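4. Storage between uses

4.1 Why storage was treated separately

Earlier work on reusable drinkware has mostly looked at two points in the life of a glass: the wash and the moment it is thrown out. The time in between is usually reported as a single number, days on the shelf, and then dropped from the analysis. In our records this shelf time made up the largest part of a glass's life at all three venues. A glass bought for Moraton spent far longer waiting than it did in anyone's hand, and the same was true, to a lesser degree, at Rolevwood and Okora. We therefore kept storage as a stage of its own, with its own entry in the log and its own set of loss codes.

The log covered 3,000 glasses, all stemmed and all plastic, bought new for the study. Staff recorded each glass when it entered storage, when it left, and whether it was fit to serve at that point. A glass was marked unfit if it was cracked, clouded over more than a small area of the bowl, bent at the stem so that it would not stand level, or carrying a smell that a second rinse did not remove. The last of these was the hardest to apply in a steady way. Two raters, Seung-woo Lim and Dalia Lahlou, checked a shared set of 700 glasses before the main period began, and the wording of the smell code was changed after they compared notes. The older wording asked whether the smell was "strong," which one rater read as a question about the bowl held at the nose and the other as a question about the open cupboard.

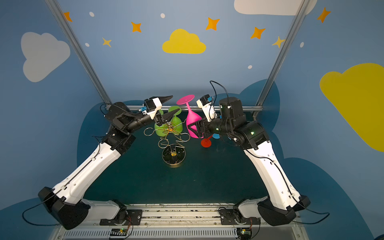

The venues differed in how they stored glasses before the study, and we did not ask them to change at once. Moraton stood its glasses upright on open shelves. Rolevwood kept them rim down on ribbed mats in closed cupboards. Okora used hanging storage, partly on rails under the bar and partly on small freestanding racks that could be carried to a table. These habits were left in place for the first period. In the second period each venue gave part of its stock to one of the other methods, with the share set by how much space it could spare. The split was uneven for that reason, and the comparisons in Section 5 are weighted to allow for it.

4.2 Air, dust and contact

Three things can be expected to act on a glass in storage: the air that reaches the inside of the bowl, the dust that settles on it, and the surface it touches. Upright storage gives free air to the bowl but leaves it open to dust. Storage rim down keeps dust out, and traps whatever water was left after drying. Hanging storage sits between the two, with the rim clear of any surface and the opening facing down. The cost is that the load passes through the foot and the top of the stem, where a plastic glass is often thinnest.

We measured the first of these effects indirectly. A strip of moisture paper was placed inside the bowl on entry and read on removal. Strips were used on one glass in each tray and were changed whenever the tray was moved. Torunn Hedlund, who ran the measurements at Rolevwood, noted that strips in the back row of the closed cupboards tended to read higher than those in front. We did not plan for row position in the first version of the log, and it was added in November. Entries from before that change carry no row code and are left out of the row analysis, though they remain in the totals.
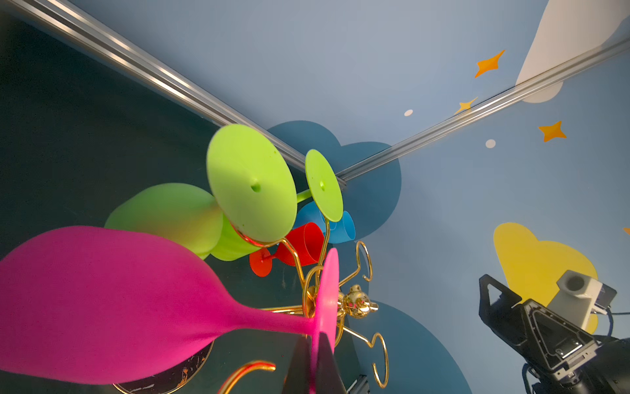
Dust was scored by wiping the inside of the bowl with a dark cloth and comparing the mark with a printed scale. This is a rough method. It does not separate kitchen grease from lint, and it depends on how hard the wipe is made. We kept it because it could be done by bar staff in the time they had, and because a finer method would have meant taking glasses out of service. Repeated wipes by the same person gave the same score in most cases, with the main trouble at the lower end of the scale, between a clean cloth and a faint mark.

Contact wear was recorded as the place on the glass where a scratch or dull patch was found – rim, bowl, stem or foot. The log did not ask for the cause. Staff at Moraton had a field for remarks and often wrote one in anyway ("tray edge," "stacked wet"), and these remarks were read but not coded.

4.3 Freestanding racks

Rails fixed under a bar hold glasses in straight rows, and the glasses are loaded by sliding the foot between two bars. Freestanding racks are less uniform. Most models on sale for home and small venue use carry the glasses on arms arranged around a center, so that each glass is held on its own and the bowls face outward or down. The arms are usually made for one range of stem widths. A glass with a thicker stem may sit high, and a glass with a small foot may tilt.

Figure 3 shows the general type. Racks of this type take up little counter space when seen from above, but the space they need is set by the bowls and has to be measured with the rack loaded. At Okora this was found by trial. The racks had been placed 40 cm apart on the basis of the base width, and were moved after glasses on neighboring racks were found to touch.

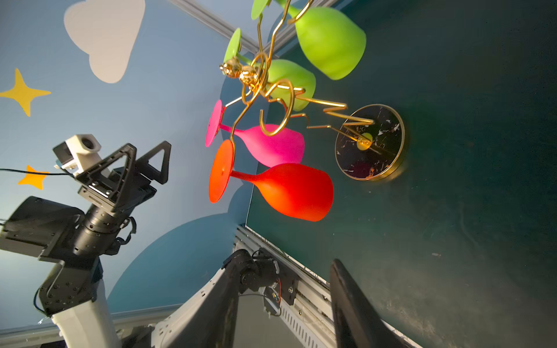 Figure 3. Freestanding wine glass rack with a round base. Colored stemmed glasses hang upside down from curved hook arms.

Loading order was not controlled. Lakmal Uddin suggested that staff would fill the nearest arms first and leave the far side for later, which would put an uneven load on the base. The log has no entry for arm position, so we cannot test this. It would be easy to add in later work, for example by marking one arm with tape and counting from it.

One further limit should be stated. The glasses in the study were bought in several colors so that venues could tell their stock apart, and clouding is easier to see on some colors than on others. Saron Mekonnen rechecked the clouding codes against a plain white card and changed a small number of them, nearly all on the darker glasses. The corrected codes are used from here on. The original codes were kept in the raw log under a separate heading.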